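Spring cleaning, the computer edition

I spent most of April doing the job I'd been putting off all winter: going through thirteen years of family photos. They were spread over two old computers, a drawer of memory cards and a phone with a cracked screen, and oh my, the duplicates! I found six copies of the same blurry birthday cake (why did I keep even one?).

My neighbor Viktória Dobos got me started. Her trick is to work for 40 minutes with the kitchen timer on, then walk away, even if you're in the middle of a beach vacation. I sort by year first and by people later, and anything I can't place goes into a folder called Who Knows.
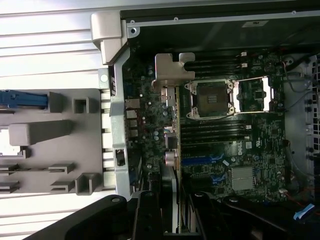
Page last changed: April, 9:40 a.m.

If you've got an old machine in the closet, copy your pictures off before you take anything apart or give it away. I keep one set at home and another at my sister's place. Next month I'm tackling the paper prints, so if you have a scanner you love, write and tell me which one!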